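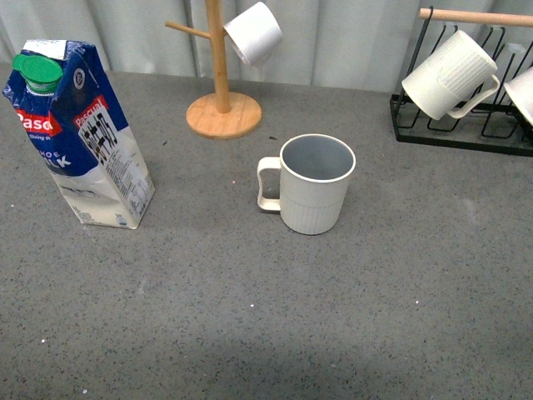

Hollotdale Mug Counter: data card

Summary
Hollotdale is a set of still pictures of a small drinks counter: mugs, the stands they hang from, and a milk carton. It was compiled for work on recognising and placing household crockery. Version 9, released in April.

Counter and objects
The surface is grey and speckled, with a pale grey pleated curtain behind. Object names used in the labels:
mug_tree: light wood, round flat base, one pole, short pegs
mug: labelled with colour (white, off-white, red)
carton: whole milk, Pascual, green screw cap

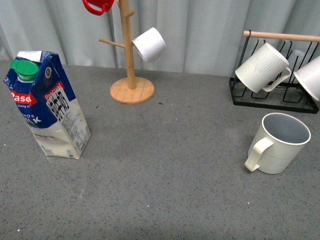 Label rules
A mug is either "hung" or "standing". A mug only partly in view is still labelled if its handle or body can be recognised. Empty pegs are not labelled.

Printed text
Carton text is transcribed as far as it can be read, in any script. Incomplete words are kept incomplete. Close views add small print such as "Origin of milk: Spain" and the "1L" mark. 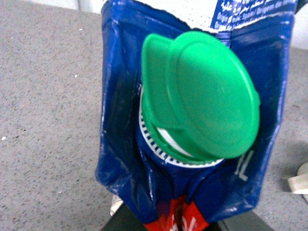
Splits
train: Drullmont, 40 sequences
validation: Lūse, 9 sequences
test: Horna, 48 sequences

Known limits
The mug tree pole often runs out of view, so its height should not be estimated.

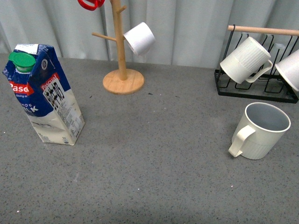 Creases in the carton are not labelled as damage. Colour labels were set by eye, and white and off-white may be merged.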